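Home | Course Outline | Handouts | Reading List | Contact

Print this page | E-mail this page

Household Skills, Handout 6: Folding and Sorting on the Bed

Welcome back, everyone, and thank you for bringing your own laundry last time (even the fitted sheets, which we will get to, I promise!). This unit is about the stage between the dryer and the drawer, where so many good intentions go to sit on a chair for a week. At the Watkins center we have the long tables, but most of you will be doing this at home, and at home the best folding surface is nearly always the bed. It's wide, it's soft on the knees if you lean, and you'll want it cleared by bedtime.

Start with the plain, sturdy things. Fold them to one width, press the edges square with the flat of your hand, and let them make the bottom of your pile. Anything thin or slippery can be folded smaller and layered in, as long as the edges line up on the side facing you, so you can find a color later without pulling the whole stack apart.

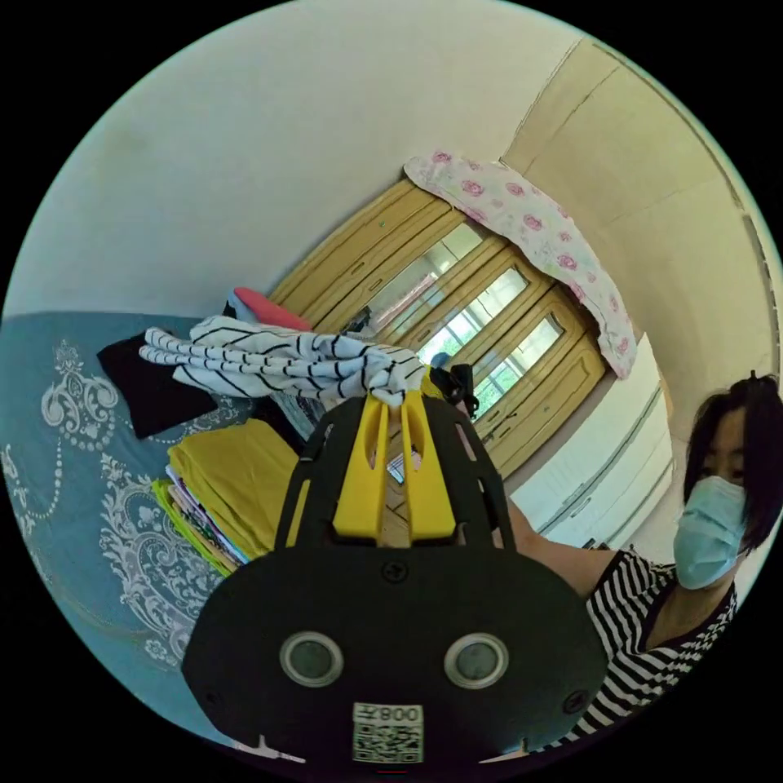

Fig. 2. Striped garment held above the folded clothes, with the mustard-yellow piece squared on the stack.

Stripes are a lovely thing to learn on, because they show you right away where the cloth has twisted. Lay the garment down, smooth it from the middle outward, and bring one side over until the stripes run along with each other again. If they wander off at an angle, open it up and have another go. I still do this with my own shirts, and I have been teaching the Plarkach method for 30 years.

For practice before our 8th December meeting: fold 6 items of different weights, stack them, and carry the stack to another room. Note which pieces slid, and bring your notes along.

Print this page | E-mail this page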